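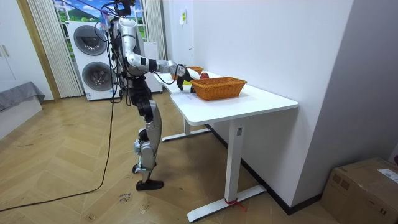 Woven baskets

A woven basket is an open container made by passing strips or stems over and under one another. That covers everything from a log carrier to the thing your gran kept her wool in, so I'll mostly stick to the small rectangular sort that people keep on a desk or table, as it's the kind I know best (I own far too many).

Materials

Willow is the traditional choice in Britain, and rattan, seagrass and paper cord are all common too. Colour won't tell you much! Orange-brown can be natural, stained or dyed, and I've been fooled more than once. Meenakshi Dwivedi, who taught me to weave, goes by the smell.

Shape and size

Round baskets are easier to make, but rectangular ones sit neatly against a wall and waste less of a desk. They're often sold in pairs, a larger and a smaller, so one can be stored inside the other. My Sallix pair cost me 71 pounds, which I still wince at, and the little one gets used twice as much — mainly for fruit.

Use

Fruit does well in a basket because air gets in at the sides. Soft things like plums want a cloth underneath, or the weave leaves marks on them. On a desk, baskets tend to fill up with pens, chargers and post, and mine gets tipped out every October whether it needs it or not.

Care

Brush out the dust with an old toothbrush and wipe with a damp cloth. Keep willow off the radiator, as it goes brittle and starts to snap at the corners. A loose end can be tucked back in with a blunt needle.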